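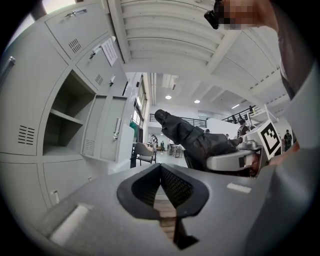 Changes at the Keskinen Street pool from October

The pool opens at 6:30 a.m. from October, half an hour earlier than now. Evening closing stays at 9 p.m. Lap swimmers keep lanes 1 and 2 until 8 a.m., when the first Ilon water aerobics class starts. Classes run 45 minutes and you can pay at the desk.

Locker keys are handed back before you leave the building. A lost key costs $2 to replace — please tell the desk the same day. 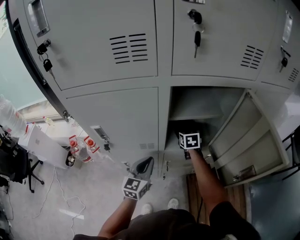

Gray lockers, some with the key in the door.

Lockers are cleared every night after closing. Anything left inside goes to the lost and found shelf, where it stays for 90 days. Towels and swimsuits are kept for a week only. 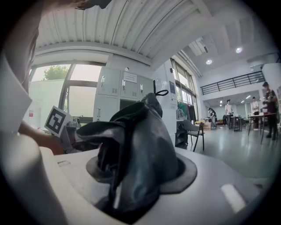
The Prostomham bus now stops at the side entrance, so the bike rack has moved to the front by the ramp. Parking in the Pultis lot is still free for members for the first two hours. Put your member number on the slip, not your name.

Family swim is moving to the small pool until the new filter is in. For class places call the desk at extension 773.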